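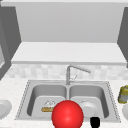
Chapter 5. Visitors in the Lab

Open days go wrong early, usualy in the first ten minutes. Too much talk, not enough robot. At Probert the team had 150 people through in one afternoon, groups of 40, one screen. Dayana Ochoa ran the simulated kitchen and kept her opening to a single task: the double sink, a sponge in the left basin, a white dish in the right. Everyone knows a sink. No slides needed. Questions came right away, mostly about grip, a few about cost.

Then the second group. Bigger, noisier, kids up front. Idris Ellis took over and skipped the warm-up, a mistake we come back to in the section on pacing.

This chapter covers planning the visit, choosing a task, and what to do when the demo stalls. Read the Okari case first if your short on time. Key terms: end effector, task, reset, dry run. Have your notes from the last chapter handy, espcially the checklist. You will need it for the first exercise.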